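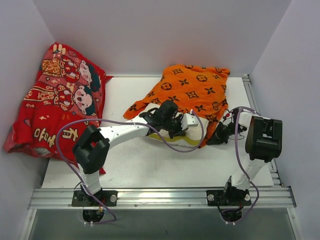

The red pillow and the orange cover with its dark flower motifs.

Madalena Baptista keeps her fabrics on open shelves, folded with the edge to the front, so she can read them like the backs of books. She has sewn pillow covers for many years, first for her family and later for Teixeira, a small home textile shop. Now she works for herself under the name Wendular, and we met her in the morning, before the first customers came.

We started with the red pillow, because it is the one everybody asks her about. It has two cartoon children on it, with pink cheeks and red outfits, and large Chinese characters in pale gold. "I did not draw it and I did not print it," she says. "I wish to be clear on this. But a pillow like this teaches you something. If the picture is large, the pillow must be full. When the filling is poor, the faces fall in and the children look tired."

For a big pillow she takes 950 grams of filling, and for a smaller one 600. She puts the corners in first, with her fingers, and only then the middle. "People begin with the middle. Then the corners stay empty like the ears of a sad dog."

The orange cover is a different matter. Its pattern is made of flowers, a few of them inside circles and others inside diamonds, and such a pattern shows each mistake of the scissors. Baptista cuts one piece at a time. "My teacher cut four layers together and it was always straight. With me it is not straight, so I cut one – it takes longer, but I sleep well." 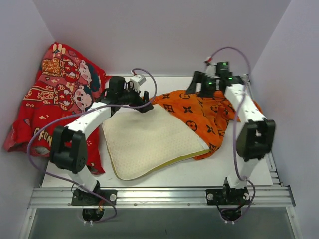 The orange cloth again, and a cream-colored pad.

Does she choose the colors together? She thinks for a while about this question. "Red and orange, my mother would say never. I put them side by side and I like it. With something cream between them it becomes calm again."

She is more strict about washing. A new cover goes into cold water alone, inside out, and it dries flat in the shade. She irons it from the back side while it is still a little damp. For the thread she stays with Gunar, which she buys on large spools, and she has tried Kitusum zippers after two other kinds broke.

Last year she sold 526 covers, almost half of them in the weeks before the winter holidays. She writes every sale by hand in a notebook with a cloth back. In August she sews very little, and the shelves are filled again in September.

At the end I ask what she would advise to a beginner. "Buy cheap cotton and make the same cover five times," she says. "The fifth you can give to a friend. The first you give to the cat."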